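Courses > Household Practice > Module 2 > Handout 6: The small work surface

HANDOUT 6
Arranging a small work surface for a simple meal

Read this before the practical. Bring it with you, and a pencil, as the last part is filled in at the table.

1. What we mean by the surface

In this module the word "surface" means any flat place where you put food and equipment while you prepare a meal. It can be a counter, a dining table or a folding table. In the old apartments on the Sastgate side of town, many of our students have only one such place, and it must also serve for eating and for paperwork. So the first skill is to decide what is allowed to stand there during the work, and the second skill is to decide where.

Last term we let each group choose its own arrangement. Most groups pushed everything to the back, against the wall, and then had to reach over a hot pot to get a plate. This term we start from a row and change it only when there is a cause.

2. The row

Put the objects side by side across the middle of the surface. Leave a free strip in front for your hands and for the cutting board, if you use one. The row has three places.

Left place: the pot. A pot with two loop handles wants more room than a pot with one long handle, since you take it with both hands at the same time. Turn it so that you can reach both handles without crossing your arms. Keep the lid on when the pot is waiting. If the lid is glass you can look at the food without lifting it, and less steam goes into the room.

Center place: the plate, on a tray. Students often ask to leave out the tray. Please keep it. A tray catches crumbs and drops, and it lets you carry the finished meal in one movement. The plate should lie flat on the tray with a free border on all sides for the fingers.

Right place: the toaster. It stands near the socket, and in our practice room the sockets are on the right. In a home where the socket is on the left, exchange the pot and the toaster. The cord must never go under the pot or across the tray. A toaster of 900 watts can share a socket strip with a lamp, but do not put it together with a kettle.

3. Cloth and covering

A covering with a fabric feel makes less noise and objects slide less on it. It has also weak points. It makes creases, and a plate that stands on a crease is not steady. It drinks spills. And it must not be under a hot pot without a mat between. Smooth the covering with the flat hand from the center to the sides before you place anything, and once more when the row is finished.

The Zatov pattern of tablecloth, with the heavy border, is pretty but not suitable here. The border is thicker than the rest - the toaster will stand crooked on it.

4. Order of work

Smooth the covering.
Place the pot, lid on.
Place the tray, then the plate on the tray.
Place the toaster last and lead the cord away to the back.
Step back and look at the row from the place where you will stand.

In the practical you have 11 minutes for placing and correcting. This is plenty. A group that needs more time is usually discussing and should place first, discuss after.

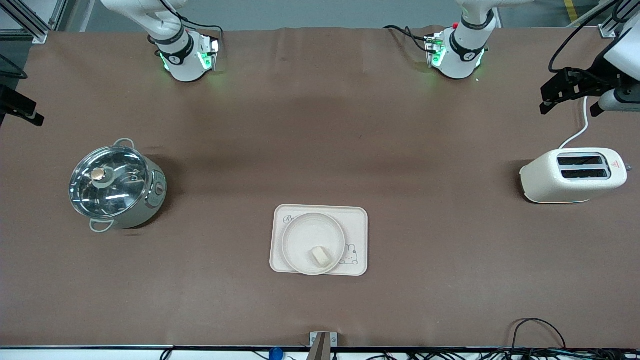 Why is the plate kept between the pot and the toaster?
Both the soup and the bread end on the plate. With the plate in the center, each goes only a short way, and drops from the ladle fall on the tray and do not come near the toaster.

5. Clearing

Clear in the opposite direction. The toaster is unplugged first and left to cool in its place while you carry the tray away. The pot goes when the handles can be touched with a bare hand. Shake the crumbs from the covering only when all three places are free. Crumbs left inside the toaster are emptied over the sink, with the plug out.

6. To fill in at the table

Which side is the socket on in your home? ______
Which object did you move after stepping back, and in what direction? ______
Width of your free strip in front, measured with the hand: ______

Hand in the sheet before you leave. For the next handout, on shelves and hanging space, read the Trodon chapter up to the part on hooks. The part on drawers we do in March.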